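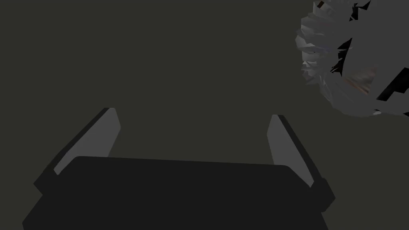
## 空爆事案データベース Flimasell 第2版：記録単位と確度区分の変更点

2025年9月6日

Treloar が運用する空爆事案データベース Flimasell の第2版が公開された。収録件数は3,504件で、無人機および有人機による攻撃のうち、公開情報から日付と地域を特定できるものを対象とする。本稿では、既存の利用者に影響のある変更点を中心に整理する。

### 記録単位

旧版では、報道一件につき一レコードを作成し、のちに重複を統合する方式をとっていた。この方式では、同じ攻撃を複数の通信社が別の地名で伝えた場合に統合が遅れ、集計値が一時的に過大になる。第2版では、攻撃そのものを「事案」として先に定義し、報道、当局発表、現地団体の声明を「情報源」として事案に紐づける。事案と情報源は多対多の関係をとるため、一つの声明が複数の攻撃に言及している場合も分割入力の必要がない。

同一事案と判定する条件は、時刻差、地点間の距離、標的の記述の三項目で構成される。時刻が「未明」「夜間」のような幅のある表現でしか得られないときは、現地時間の区間として保存し、代表値は置かない。旧版の代表時刻に依存した時系列分析は、そのままでは再現できない点に注意が必要である。

### 標的とされた人物の扱い

当局が特定個人の殺害を発表した事案では、発表、確認、訂正の各段階を別フィールドに記録する。死亡が発表された人物について、後日になって生存が報じられる例があり、旧版では上書きによって経緯が失われていた。第2版では訂正履歴が保持される。殺害の法的根拠に関する政府側の説明は、要約を加えず原文と出典のみを収録する。適法性の評価はデータベースの範囲外とされている。

組織内での役職については、攻撃側の発表による肩書と、所属組織自身の発表による肩書を分けた。両者が一致しない事案は100件を超える。検索画面の初期設定では両方が表示されるが、書き出しファイルでは列が独立しているため、片方だけを読み込むと欠損が多く見える。

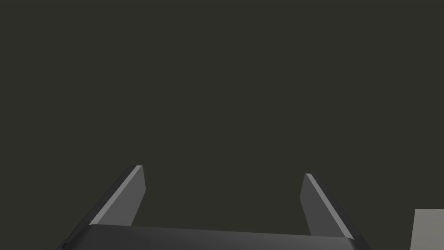

画像資料の確度区分も改められた。従来は「確認済み」「未確認」の二値であったが、撮影地点の特定、撮影時期の特定、加工の有無の三軸をそれぞれ独立に評価する。地点の特定には地平線、建物の輪郭、看板などの文字を使い、時期の特定には影の向きと長さを使う。上の画像の背景のように、暗いオリーブがかった灰色が均一に続き、地平線も影も濃淡もなく、文字や数字も見当たらない場合、地点と時期の両軸は「評価不能」となる。「評価不能」は「否定」と区別して保存され、集計時の分母からは除かれる。旧版の「未確認」にはこの二つが混在していたため、移行時にすべて再判定の対象となった。

衛星画像については、攻撃前後の比較が可能な組だけを根拠として採用する。片方しか得られない場合は参考資料の扱いとし、確度の算定には加えない。雲量と解像度は別項目に入力する。

### 死傷者数の幅

死者数と負傷者数は、従来どおり最小値と最大値で示す。変更されたのは最小値の算出方法である。旧版は全情報源のうち最も小さい数字を採っていたため、速報段階の数字がいつまでも下限に残った。第2版では、同一の情報源が数字を更新した場合、最新の値だけを計算に用いる。情報源が異なるときは統合せず、それぞれの最新値から幅を求める。

民間人と戦闘員の区分は、情報源が明示しているときに限って入力する。年齢や性別からの推定は行わない。区分不明の死者は独立した列に置かれ、どちらの合計にも算入されない。

### Tanimham 地域の再入力

Tanimham 地域の事案は、地名表記の揺れが大きかったため、全件が再入力された。現地語の綴りを主、通称を従とし、行政区画の変更前後の名称を併記する。この作業の過程で、13件が別事案との重複と判定されて削除された。削除された事案番号は欠番とし、再利用しない。旧番号で照会すると、統合先の番号が返される。

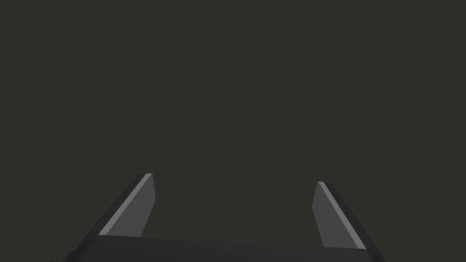 地点の座標は、情報源の記述の細かさに応じて精度コードを付ける。村落名まで判明している事案と、州名しかない事案を同じ地図上に点で描くと、州の中心点に攻撃が集中しているように見えるため、精度コードによる絞り込みを先に行うことが推奨されている。地図表示では、州単位の事案は点を描かず、区域の塗り分けで示される。

### 配布形式と移行

書き出し形式は CSV と JSON の二種類で、項目名は英語に統一された。照合用ツール Hurley は、旧版と第2版の事案番号の対応表を読み込み、差分を一覧にする。Hurley の旧バージョンは多対多の関係を扱えず、情報源の一部を読み飛ばすことがあるため、更新してから使用すること。

旧版の配布は10月末で終了する。論文や報告書で旧版の集計値を引用している場合は、版番号と取得日を明記し、第2版の数値と同じ表に並べる際には算出方法の違いを注記する必要がある。項目定義書の全文は配布ファイルに同梱されている。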